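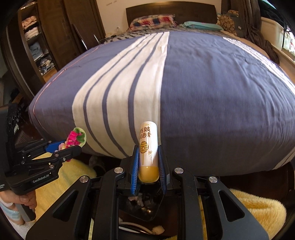
Prorby Gripper Service Kit: review after 6 months

Verdict up front, for those reading on a phone with one hand in a machine: buy it for the pads, keep it for the pin driver, and throw away the thread locker before it ruins your afternoon.

I look after the hand-held grippers at Hillside, where we record people doing ordinary household things: picking up a lip balm, putting a fabric flower somewhere, making a bed badly. The grippers go out in pairs, one per hand, and they come back with opinions. A screw has worked itself a quarter turn out. A finger closes a hair before its partner. There is lint in a joint, and the lint is a color none of us owns.

Until October I dealt with all this using a drawer of loose hex keys and a toothbrush. Then Priya Nguyen-Tran, who signs for our purchases and had grown tired of signing for toothbrushes, ordered the Prorby kit. It came in a zip case the size of a paperback, with foam cutouts for everything except the one tool you use most, which rattles around in the lid.

What you get

Two pairs of finger pads, blue, ridged
A ball-end hex driver with 5 bits
A pin driver for the linkage joints
Feeler gauges on a ring
A small bottle of dry lubricant
A smaller bottle of thread locker
A lint brush, which is a toothbrush

The pads

The pads are the part of a gripper that does the work, and they get the attention you'd expect, meaning none until something slides. A tube is the worst customer. Stand a lip balm upright between two fingers and you have two thin lines of contact and a great deal of optimism. If one pad has glazed over or sits a little proud of the other, the tube leans, then rolls, then goes under the bed to live with the slippers.

Prorby's replacements are softer than the set we had on before and the ridges are cut deeper. Fitting them took me longer than the leaflet suggests. The old adhesive has to come off completely, and "completely" is a word the leaflet uses once and should use on every line. I wiped, thought I was done, ran a fingernail along the plate, and was not done. Leave the new pads clamped overnight with the fingers closed on a folded cloth. I tried the leaflet's one-hour cure on the first pair and watched a corner lift by lunch.

We keep a tally of grasps per set because Priya likes a number to put beside a price. The first properly fitted pair reached 1,404 before the ridges at the tips wore flat enough that I could feel it. The old pads usually gave up near 700. I can't promise you the same. Our people handle a lot of fabric, and your people may be handling gravel.

Getting both sides to agree

The arms spread out symmetrically to either side, and the whole point of the arrangement is that both fingers arrive at the middle at the same moment. When they don't, the object gets shoved sideways before it gets held, and every recording has a tiny nudge in it that somebody downstream will ask you about in a very polite message.

This is where the feeler gauges earn their foam. Close the fingers slowly on the gauge, see which side touches first, and back off the screws on that side. I do the ones near the base of the fingers before the ones farther out on the arms. I learned that order by doing it the other way around and chasing the same error from joint to joint until it was dark.

The pin driver is excellent. It fits, it doesn't slip, and the handle is fat enough for a cold hand. The ball-end driver is fine until you lean on it, at which point it becomes a slightly rounder ball-end driver. Mine is now on its second bit. I have put the Quintanilla one from my old drawer in the lid compartment, where it rattles just as well.

Lint, cables, and other tenants

A gripper that spends its day over duvets and fluffy yellow rugs will collect them. The cutouts in the arms are handy, since you can get the brush through without taking anything apart, and the dry lubricant really does stay dry, so the fluff has less to hold on to. One drop per joint. I used two on the left-hand unit and spent the next morning wiping off what I'd added.

The kit has nothing at all for cables, which I find brave. Ours run in a bundle through the middle underneath the mechanism, white and gray, and they need a look every time the pads come off. Open and close the fingers all the way and check that nothing in the bundle gets tugged or rubbed. I added a few soft ties from a hardware store. Two of them are still in the case, in the cutout meant for the thread locker.

About the thread locker

It is too strong. The leaflet calls it removable, and I suppose a wall is removable. I put it on one outer joint as a test, left it the recommended time, and needed heat and a good deal of language to get the screw back out. Since then I've used Sedness low-strength, in an amount you could fairly call a rumor, and checked the screws at the start of each session with one finger on the driver.

My routine now, for anyone who wants to copy it: screws before the first take, brush at lunch, gauges when someone complains, pads when the tips go smooth. The last thing I do is stand a lip balm between the fingers, hold it out in front of me, and walk across the room. If it's still upright at the other side, the gripper goes back out.

Who shouldn't bother

If you have one gripper and use it now and then, buy the pads on their own. Prorby sells them separately, two clicks deeper into the site than is reasonable. If you run several pairs and share them among people who return things "working fine," get the whole case.

Pads: very good
Pin driver: very good
Gauges: good, though the ring pinches
Hex driver: tired
Lubricant: good, in drops
Thread locker: see above
Case: zipper already sticking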